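Imprimir | Enviar por e-mail
2 comentários

Porta-canecas Ledau: montagem e uso no dia a dia

3. Rosqueie a haste na base com a mão, sem chave nenhuma. Eu apertei demais o meu primeiro e a madeira estalou (que susto!), então pare assim que a haste ficar firme.

4. Encaixe os pinos, cada um virado para um lado. Se algum entrar meio frouxo, uma voltinha de fita veda-rosca resolve. Essa dica é da Elvira Cuervo, que monta os kits da Flargate.

5. Ponha a base inteira em cima de um tapete ou jogo americano. No tampo liso o meu passeava toda vez que eu tirava uma caneca.

Pendurando as canecas

Comece por duas, uma de cada lado da haste, mais ou menos na mesma altura. Eu deixo a rosa de um lado e a azul-petróleo fosca do outro, e o conjunto fica bem equilibrado. A alça entra no pino por cima, bem até o fundo, e só depois a gente solta a mão.

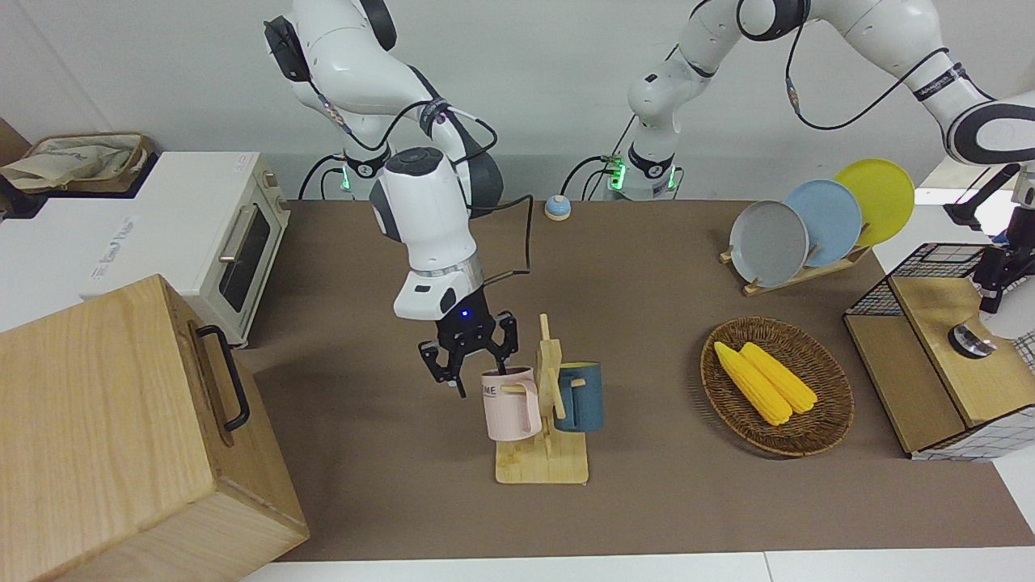 Cuidados

Atenção: caneca pingando, não! Seque antes, principalmente a alça, porque a madeira clara mancha rapidinho e depois só sai na lixa.

Nota: as canecas de sopa, aquelas enormes, eu guardo no armário mesmo. Já tentei pendurar uma sozinha e o porta-canecas tombou para o lado dela.

Para limpar, pano úmido e pronto. Em junho, com a umidade daqui, passo também um pouquinho de óleo mineral e deixo secar até a manhã seguinte.

Pinos avulsos: peça pelo código 653.

653 compartilhamentos
Imprimir | Enviar por e-mail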